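Residents > Waste and Recycling > Container Refund Program > Frequently Asked Questions

Container Refund Program: Frequently Asked Questions

Published by the Waste Services Branch, Rural Municipality of Vellmont
Last reviewed November 23, 2023

The following answers apply to households, businesses and community groups returning beverage containers within the municipality. They are provided for general guidance. Where an answer differs from the Container Refund Bylaw, the bylaw prevails.

Which containers are eligible for a refund?

Most sealed, ready-to-drink beverage containers sold in the municipality are eligible. This includes plastic bottles, aluminum cans, glass bottles, cartons and drink pouches. The container must have held a beverage at the time of sale and must have carried a deposit.

Milk and plant-based milk containers became eligible in March of the present year. Containers purchased before that month did not carry a deposit, but the depots will accept them for refund without proof of the date of purchase.

Which containers are not eligible?

The depots do not pay refunds on food jars, cleaning product bottles, cosmetic containers, medicine bottles, motor oil containers or reusable drinking bottles. Many of these may be placed in the blue box. Medicine bottles should be emptied and the labels removed or obscored with a marker before recycling. Unused medication should be returned to a pharmacy.

Cups supplied by cafés and restaurants are not beverage containers under the bylaw, whether or not they have a lid.

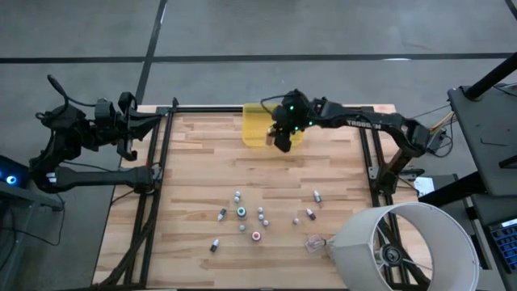 Where may containers be returned?

The municipality operates two staffed depots, one at Griveo and one at Rashti. Both accept all eligible container types and serve households without an appointment. Residents may use either depot regardless of where they live.

Retailers in the municipality are not required to accept returns. Some grocery stores choose to do so for their own brands, and enquiries about those arrangements should be directed to the store.

Do containers need to be rinsed?

Containers must be empty. A quick rinse is recommended, particularly for milk, juice and beer containers, but it is not a condition of the refund. Staff may decline containers that hold liquid, cigarette ends, food waste or any sharp object.

Should caps and labels be removed?

Plastic caps may be left on. Metal caps and corks should be removed from glass bottles and placed in the bin provided at the entrance. Labels should be left in place. A container whose label is missing or cannot be read may be refused if its deposit status cannot be confirmed.

May cans be crushed?

Crushed aluminum cans are accepted provided the brand or barcode can still be identified. Flattened cartons and plastic bottles are also accepted. Broken glass is not accepted under any circumstances and should be wrapped, labelled and placed in household garbage.

Do containers have to be sorted before arrival?

Households returning 100 containers or fewer are not required to sort them. Larger loads should be separated into glass, metal, plastic and cartons. Loads may be brought in bags, boxes or rigid bins. Bins and boxes will be returned to the customer on request; bags are kept and recycled.

Customers may remain at the counter while their containers are tallied. A customer who disagrees with a tally must say so before payment is issued, as containers are combined with other stock once the transaction is closed.

How is the refund calculated?

The refund is equal to the deposit paid at the time of purchase. Current deposit rates are posted at both depots and in Schedule B of the bylaw. The container recycling fee shown separately on some store receipts is not a deposit and is not refundable.

How is the refund paid?

Refunds may be taken in cash, by electronic transfer or as a credit to a municipal utility account. Electronic transfers are handled through the Gravitix payment service and are normally received within 2 business days. To have a refund credited to a utility account, the customer must provide the account number at the counter. A credit cannot be reversed once it has been posted.
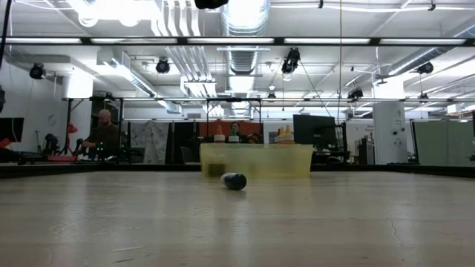 May a refund be donated?

Yes. Customers may direct all or part of a refund to a registered community group. In the last program year, 3,039 transactions were donated in this way. The list of registered groups is available at the counter and is updated each quarter.

Donation receipts for income tax purposes are not issued by the municipality. Customers who require a receipt should contact the recipient organization before making the donation to confirm whether it is able to provide one.

How does a community group register?

The group must complete Form 378, Application for Refund Recipient Status, and submit it with a copy of its constitution or articles and a void cheque. Applications are reviewed in the order received. School parent councils, sports clubs and service clubs are eligible. Individuals, political parties and commercial enterprises are not.

Registration remains in effect for three years. A group that changes its name, its signing officers or its bank account during that period must notify the Branch in writing.

May a group hold a bottle drive?

A registered group may hold a bottle drive on public or private property with the consent of the property owner. The group should notify its preferred depot at least five business days beforehand so that a drop-off time can be assigned. Large loads that arrive without an assigned time may be asked to wait or to return on another day.

Children taking part in a bottle drive must be supervised by an adult at all times, and persons under the age of 16 are not permitted in the unloading area of either depot. Gloves and closed footwear are strongly advised.

May businesses use the program?

Yes. Restaurants, hotels, offices and event organizers may open a commercial account. Account holders are issued numbered bags and receive a monthly statement. Pickup service is available within the Vellmont townsite only, and a fee applies to each collection. Commercial loads delivered to a depot are not subject to a fee.

Are containers purchased outside the province accepted?

No. Refunds are funded from deposits collected within the province. Knowingly presenting out-of-province containers for refund is an offence under the bylaw and may result in a fine, the loss of a commercial account, or both.

What happens to containers after they are returned?

Aluminum is baled and sold for remelting. Plastic bottles are sorted by resin and colour, then sent for washing and flaking. Glass is crushed for use in new bottles or in fibreglass insulation. Refillable beer bottles are returned to the brewers. Cartons are shipped to a paper mill, where the fibre is recovered.

Are the depots accessible?

Both depots have level entrances, automatic doors and a lowered service counter. Staff will help to unload a vehicle on request. Customers who are unable to attend in person may authorize another person to return containers on their behalf. No written authorization is needed unless the refund is to be credited to a utility account held in the absent customer's name.

How may a complaint be made?

Concerns should be raised first with the depot supervisor. If the matter is not resolved, a written complaint may be sent to the Waste Services Branch, stating the depot, the date of the visit and the transaction number printed on the receipt. A written reply will be provided within 15 business days.

Contact the Waste Services Branch | © 2023 Rural Municipality of Vellmont | Back to top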